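Two Seats in Stellwood
A town council race turned on a polling place, and the losing side wants it moved back
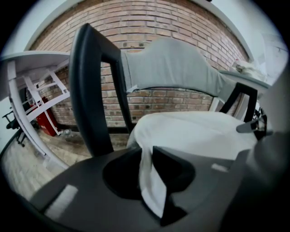

A white cloth held in the jaw, with a black chair behind it.

Stellwood has 3500 registered voters and, until last December, had two places where they could vote in person. One was the school gym on the north side. The other was the old Grange building off Marchand Road, where people from the farms and the trailer park had been going for longer than most of them could remember.

The county closed the Grange as a polling place ahead of the council election. The notice went out by mail and ran once in the paper. It said the building lacked a ramp and had poor parking, both true. It did not say who had asked for the review.

Two council seats were up. Shirley Fehr, who had held one of them for 12 years, lost hers to Radosław Nowicki, a property manager who campaigned on lower fees and a new contract for trash pickup. Jocelyn Bélanger kept the other. Turnout on the north side was close to what it had been four years earlier. Turnout from the Marchand Road precinct fell by 600 ballots.

Fehr does not claim she was cheated. She says the county followed its own rules and that the rules are bad.

"They can move your polling place across town with one letter," she said. "If you work at Calteck, your shift ends at six. You are not getting to that gym by seven with a kid in the back seat."

Calteck is the largest employer in the area, and a lot of its workers live off Marchand Road. The drive to the gym is nine miles. There is no bus.

Nowicki sees it differently. He points out that anyone in the county can ask for a mail ballot and that early voting was open for a week. "I knocked on doors out there," he said. "I got votes out there. People who wanted to vote had ways to do it." He also says the Grange was a hazard in winter and that somebody was going to get hurt on those steps.

The argument has now outlived the election. At the last two council meetings, residents used up the whole public comment period on it. Elsie Wainwright, who is 81 and has voted at the Grange since she was old enough to vote at all, read from her copy of the notice and asked why a ramp could not simply be built. The council has no power over polling places – that belongs to the county – but it can offer a building, and it can pay for repairs.

Bélanger has put forward a plan to do that. The town would cover the cost of a ramp and gravel for the lot, and the county would agree to reopen the site before the next primary. Nowicki says he will look at the price before he decides.

Graça Coelho teaches civics at the high school in Ondora, the next town over, and had her students go through the turnout records as a class project. She is careful about what they show. A low-interest race can lose voters for all kinds of reasons, she said, and the weather that day was poor across the county. But Ondora had the same weather and a contest just as dull, and its turnout barely moved.

The county clerk's office is taking written comments on the Grange through the end of the month. Fehr has sent hers in. She has not decided whether to run again.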